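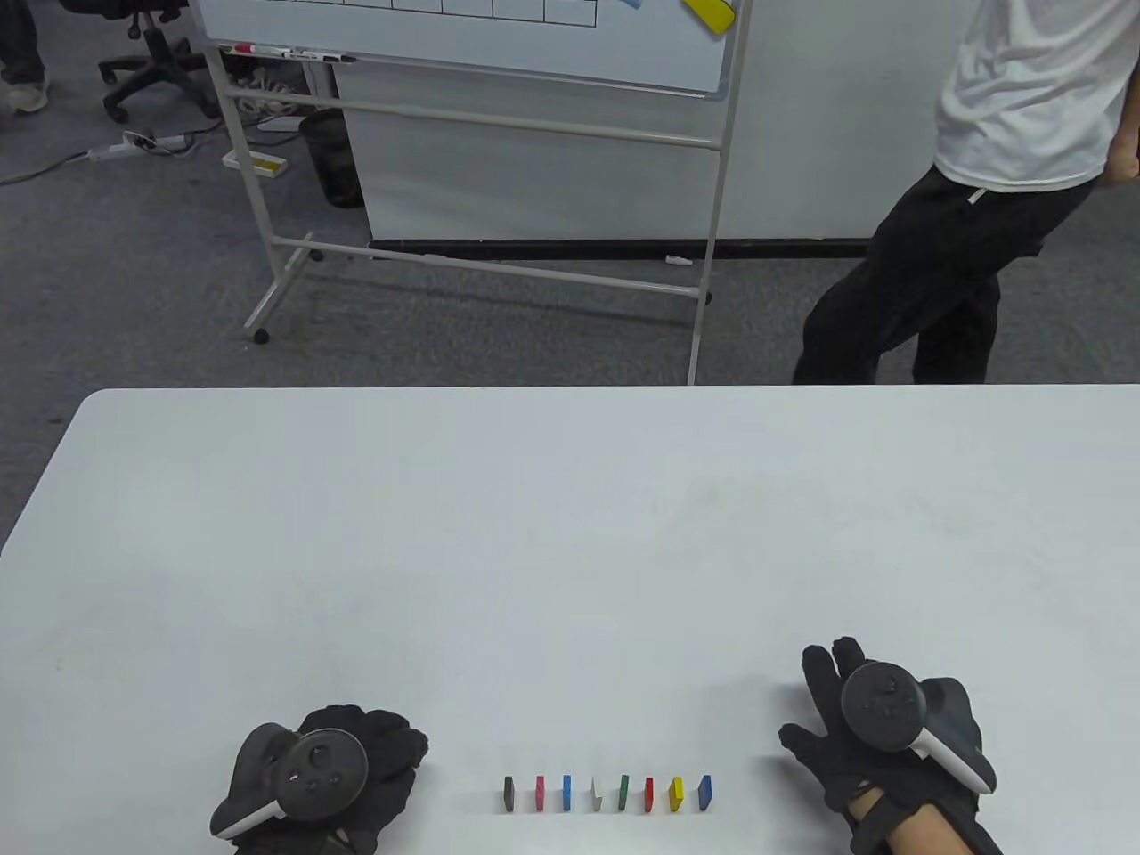
Controller Comparison Enters Second Phase

The Berkovine automation laboratory at Grurbridge has completed the first phase of its comparison of operator controls for two-arm manipulation. The work will help the laboratory select a standard input device for its training stations, which at present use three different kinds.

Two options are under review. The first is a pair of handheld VR controllers, each with a thumbstick and buttons. The second is the Stallik desk console, which has been in service at Grurbridge for several years. Both send commands to the same pair of arms, fitted with the same Vahidi two-finger grippers, so that differences in the results can be traced to the controls.

Operators are asked to pick up small upright blocks in several colors and set them in a row on a white table without knocking over those already standing. The blocks are thin and fall easily, and a small error in wrist angle is enough to tip one. A block left leaning is recorded separately from a block that has fallen.

During the first phase, 17 operators completed 716 trials. Operators using the handheld controllers generally finished the row sooner. Those using the console made fewer errors when releasing a block, particularly near the end of a row. Several operators reported tired forearms after long periods with the handheld devices, and sessions are now limited to 30 minutes.

The second phase begins in November and will bring the total to 2000 trials. It will include a revised trigger setting that closes the gripper more gradually, as well as a test of two camera heights. Gloves will remain optional for operators using either device.

Staff who wish to take part should contact the laboratory office at Grurbridge. No previous experience with either device is required. Morning sessions are nearly full, but places remain after 2 p.m.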